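What a Bag Tells You About a Robot Arm

Opinion, by Youssra Lamrani

Skonano opened its test hall to outside visitors on 19/07/2023. I went with a group of packaging and warehouse engineers, most of whom had come to see pick rates. Pick rates were on the wall screen at the entrance and I will not repeat them. They were measured on cartons, and cartons are a solved problem for anyone with a suction cup and a decent light.

My interest was in the last station, where the Homier cell handles soft goods. I think it was the only station that told us anything about whether these systems are ready to buy, and I think Skonano was wrong to give it 18 minutes at the end of the afternoon.

Soft goods are hard for a plain reason. A carton has one shape. A bag has as many shapes as there are ways to set it down. The handle falls left or right, the strap lies flat or twists, the body slumps, and a model trained on one pose has little to say about the next. Vendors know this, and at most demonstrations the bag is stuffed with foam until it behaves like a carton. Skonano did not do that, and deserves credit for it.
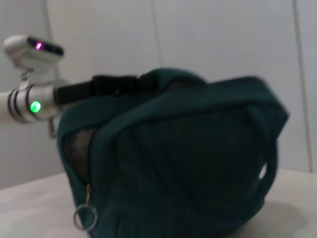 The arm at the strap of a soft bag, Homier cell, Skonano open day.

Look at what the arm has to deal with. The fabric is dark and matte, so a camera gets very little texture from the shaded areas. There is a mesh panel at one side, which is bad news for most depth sensors. A metal key ring hangs off the zipper pull and throws back light. The handle is a thick loop, and the webbing strap runs over the top with a blocky section in it. Any one of these is a reasonable test. Together they are close to what comes through a returns dock on a normal day.

Ashraf Sqalli, who runs the cell, told us the team chose straps over handles as the default grasp after a long series of trials in January. His argument was that a strap gives the gripper a flat section of known thickness. Mine is that a strap also has slack, and slack means the load arrives late. The arm starts its lift, the controller sees almost no weight, and then all of it comes at once. I asked how the force limit was set for that case. The answer was that it is tuned by item class. There are 4 classes. I do not consider that enough for a site that handles mixed returns, and I said so.

The printed handout listed 177 soft-goods trials and a success rate, with no definition of success. Did a lift count if the bag swung into the bin wall? Did it count if an operator moved the strap first? Sqalli answered both questions directly (yes to the first, no to the second), but the answers should have been on the sheet. A buyer comparing this cell with the El Sherbiny unit, or with the older Leva line, cannot do so from a percentage alone.

I would ask three things of any firm planning an open day. Publish the failure list with the trial count. Let visitors set the item down themselves, in whatever pose they like. And give the hard station the first hour, when people are still awake and asking questions. By the time we reached the soft-goods cell, some 70 visitors had thinned to a group that fit easily along one side of the guard rail.

My own view of the hardware is favorable. The arm is well made and the staff did not hide from questions. I would still not sign an order for mixed returns until I had seen the strap grasp run for a full shift on bags the vendor had not picked out. Skonano has offered me a second visit on those terms, and I have sent them a packing list.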